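Home | Files | Docs | Comments

# Botness sorting set

Hi! I'm Trilok, and these are our club's tabletop runs, the ones we want to use to teach the arm to put small stuff away in a divided box. We have 381 episodes up so far (Siv is still trimming the rest, be patient with her).

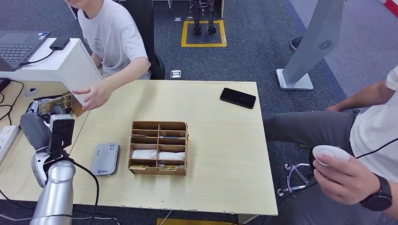 Can I use this for my own class project?
Go ahead, just credit the Botness club and tell us how it went!

Each episode is one folder with video, joint angles and a notes.txt. Phones are the hardest item by far, so nearly 100 episodes are phones only. Skip folder 661, the timestamps are broken.

Comments

Zihan Liao: is the gripper force logged too?

Theresia Strebel: Loader works fine on my laptop, thanks!!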